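Home | Boards | Trip Talk | Members | Search

Somalora in February: how cold is it really?

marlowe_k
Hello all! My sister and I finally booked our walking week in Somalora, staying at the Palacios guesthouse up the hill. The website says "mild winters" and my cousin says bring everything you own. It's 15 hours door to door and I'd like to manage with one bag each. Who's right?

tansyroad
Your cousin, bless her. The days are lovely if the sun is out, but the village sits at 1,129 meters and once the light goes it gets cold fast. I'd take a padded jacket and wear it on the plane.

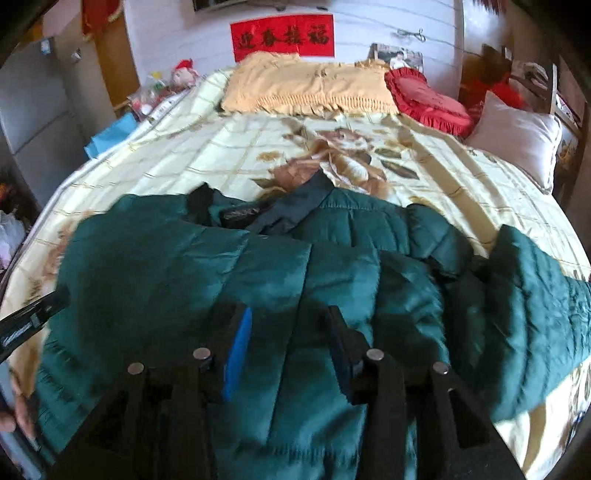
The Palacios rooms are sweet but the heating goes off at 10 p.m., so pack real socks too, and something for breakfast, when the dining room hasn't warmed up yet.

old_bram
I have to disagree a little. I've walked there four winters in a fleece and a rain shell and been perfectly happy. You're climbing most of the day! A big coat just ends up tied around your waist.

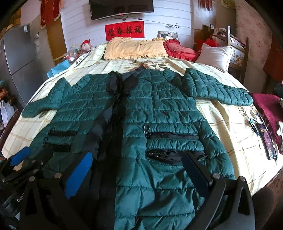
The rain is what gets people. The path down from Wenik turns to soup, and I'd give up any amount of padding for decent boots.

tansyroad
Bram, you run hot and you know it :) Some of us stop to look at birds.

marlowe_k
You two are wonderful. Is the evening bus still running? 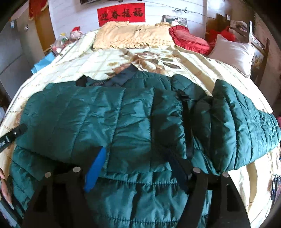
old_bram
It is, though it was about 200 people for one bus the night of the lantern walk, so get there early. And fine, I'll give a little ground on coats for the bus stop. A quilted one with a good shiny nylon shell does keep the wind off while you wait. Ask for Itziar Barroso at the guesthouse, she'll phone down and check the times.

Comments (3)

pennyfarthing: We paid 400 for the week with dinners. The soup alone was worth it.

jo_in_clarkent: Team fleece. Sorry, tansyroad!

lidded: Does anyone know if the bakery opens in winter?

Contact us | Copyright Clarkent Walkers Board | Back to top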